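Kiltetti Mirror Cabinet with Open Shelves
White, wall-mounted, for small bathrooms
Sold by Tronitz Bath & Hall

Small bathrooms have a way of filling up, and the first place it happens is the edge of the sink. The Kiltetti is the cabinet we keep coming back to for that problem. It puts a mirror and two open shelves side by side on the wall over the basin, all in white, and it manages to feel light while still holding the things you reach for every morning.

We love the split layout! With most mirror cabinets you swing the door open to get at your lotion and lose your reflection right when you want it. With the Kiltetti the shelves are out in the open on the left, the mirror stays put on the right, and you can do both jobs at once (your hair will thank you).
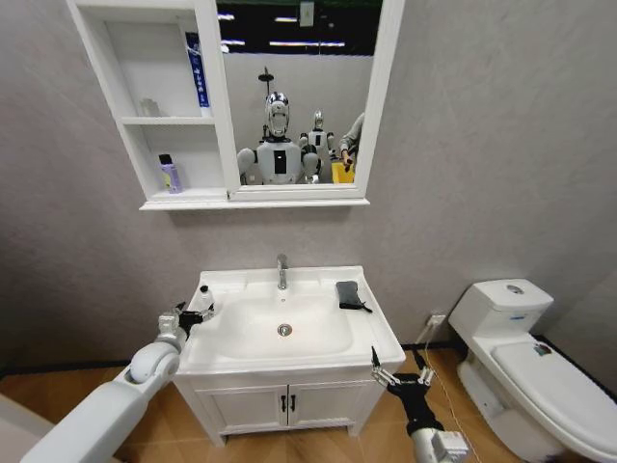 Kiltetti over a white vanity, shelves to the left of the mirror.

What goes where

The upper shelf suits the tall, skinny stuff: tubes, cotton pads in a jar, a small bottle or two. The lower one is the everyday shelf. Hand soap refills, hair spray, the mouthwash everyone in the house shares. Along the bottom runs a narrow ledge that comes forward a little under both halves. Please don't load it up – it is trim, and a heavy glass will end up in the sink.

The shelves have no doors and no backs to fiddle with behind hinges, so wiping down takes a minute. A damp cloth and a drop of dish soap is all we use on the floor model. Skip anything gritty, and dry the inside corners afterward.

Picking a sink to go with it
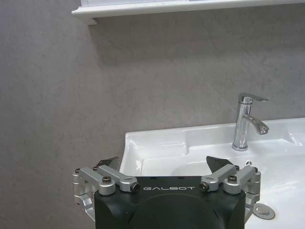 Jérémie Sabatier, who drew the Kiltetti, has always said to choose the basin first and the cabinet second, and after fitting a few dozen of these we agree with him. A plain wall helps too. Against gray, a white ceramic sink stands out nicely, and the white cabinet picks up the same note higher on the wall. If your basin is cream or bone, ask us for a finish sample before ordering, as this is a clean white and the two can look a bit off next to each other.

The Tamuno vanity is the one we usually pair it with, but any vanity of a similar width is fine. Leave enough height for the faucet and for your hands above it, and hold the cabinet up (with a friend!) before you mark the wall.

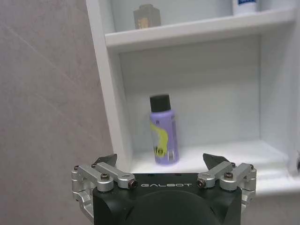 Lavender spray bottle on the lower shelf.

Putting it up

The cabinet arrives assembled, and it hangs on a Clisix rail that you screw to the wall first. The rail has slotted holes, which is a real kindness if your drill wanders a little on tile. Allow 45 minutes, a bit longer if you are drilling through tile for the first time. Use the plugs that match your wall; the ones in the bag are for solid masonry only.

Details

Overall width: 800 mm
Color: white, inside and out
Shelves: two levels, open, left side
Mirror: right side, white frame
Mounting: Clisix rail, included
Wall plugs: masonry type, included
Price: $278

Orders placed before noon leave the warehouse the same day. Spare rails and plugs can be ordered separately from the parts desk.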